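화이트보드를 책상에 눕혀 놓고 쓰는 이야기

8월 들어서 책상 정리를 한번 크게 했어요. 서랍 하나를 비우는 데 40분이면 되겠지 했는데, 옛날 영수증이며 다 쓴 볼펜이며 하나하나 들여다보느라 오후가 다 갔답니다. 그래도 덕분에 한동안 잊고 지내던 문구들이 줄줄이 나와서 혼자 꽤 즐거웠어요. 저는 반투명한 플라스틱으로 된 물건을 이상하게 좋아해요. 뒤에 있는 것이 뿌옇게 비치는 그 느낌이 좋아서 문구점에 가면 꼭 한 번씩 만져 보고 오거든요. 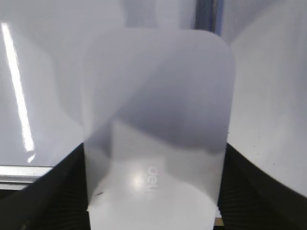
뿌연 우윳빛에 모서리가 동글동글. deli 글자가 거꾸로 비쳐요.

그날의 주인공은 사실 화이트보드였어요. 벽에 걸어 둘 생각으로 샀는데 못 박을 자리를 정하지 못해서 결국 책상 위에 눕혀 놓고 쓰고 있어요. 처음에는 임시로 그렇게 해 둔 건데, 써 보니 팔이 안 아파서 이게 훨씬 편하더라고요! 벽에 걸린 보드에 글씨를 쓰면 어깨가 올라가고 줄도 자꾸 비뚤어지는데, 눕혀 놓으면 공책에 쓰듯이 손목을 대고 쓸 수 있어요. (대신 손날에 잉크가 묻습니다. 소매가 흰 옷은 피하세요.)

지우개도 벽에 걸어 쓸 때는 늘 어디론가 굴러가 버려서 찾아다니는 게 일이었는데, 이제는 보드 오른쪽 아래, 테두리 옆에 그냥 올려 둡니다. 하얀 보드 위에 하얀 지우개라 눈에 잘 안 띄는 게 흠이라면 흠이지만, 자리만 정해 두면 손이 알아서 가더라고요.
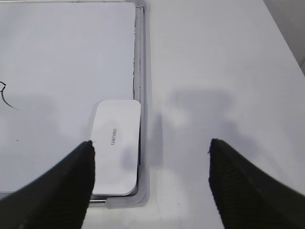

마지막 수정: 8월, 오후 4시 14분

나중에 덧붙이는 글이에요. 이웃 블로거 Nhàn Lương 님이 눕혀 쓰면 자국이 더 남지 않느냐고 물어보셨는데, 제 경험으로는 눕혀서 그런 것보다 제때 안 지워서 그런 것 같아요. 쓰고 바로 지우면 마른 지우개로도 싹 지워지는데, 며칠 두었다가 지우면 푸르스름한 얼룩이 남아요. 저는 일주일에 한 번쯤 물을 살짝 적신 천으로 닦고 마른 천으로 다시 한번 닦아 줍니다. 그러고도 남는 얼룩은 그냥 정든 셈 치고 두고요.

요즘은 이 보드에 알파벳을 자주 써 봐요. 한글은 그럭저럭 쓰는데 영어 글씨는 늘 자신이 없어서요. 대문자 A는 다리 두 개를 시원하게 긋고 가운데 막대만 걸치면 되니까 쉬운데, 소문자 a는 동그라미를 닫고 꼬리를 빼는 데서 꼭 욕심이 나요. 꼬리가 길어지면 옆 글자 자리까지 다 잡아먹거든요.
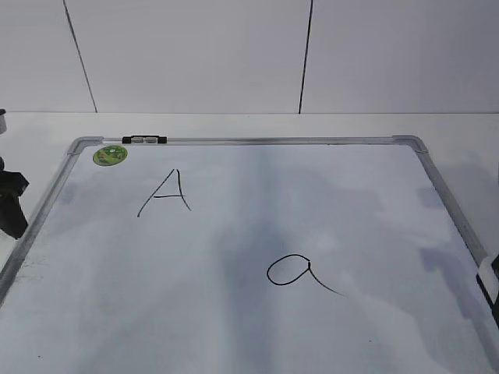
글·사진 | Nhi Đào

얼룩이 많이 보이죠? 저도 사진으로 보고 조금 놀랐어요. 그래도 초록색 동그란 스티커는 떼지 않을 생각이에요. 왼쪽 위에 붙어 있으니 어느 쪽이 위인지 헷갈리지 않아서 좋아요. 눕혀 놓고 쓰면 이쪽저쪽 돌려 가며 쓰게 되니까 은근히 쓸모가 있답니다.

다음에는 마커 이야기를 해 볼게요. 가는 것과 굵은 것 중에 아직도 마음을 못 정했는데, 혹시 잘 쓰고 계신 게 있으면 댓글로 알려 주세요. 서랍 두 번째 칸도 아직 그대로 남아 있으니 그 이야기까지 같이 하게 될지도 모르겠네요.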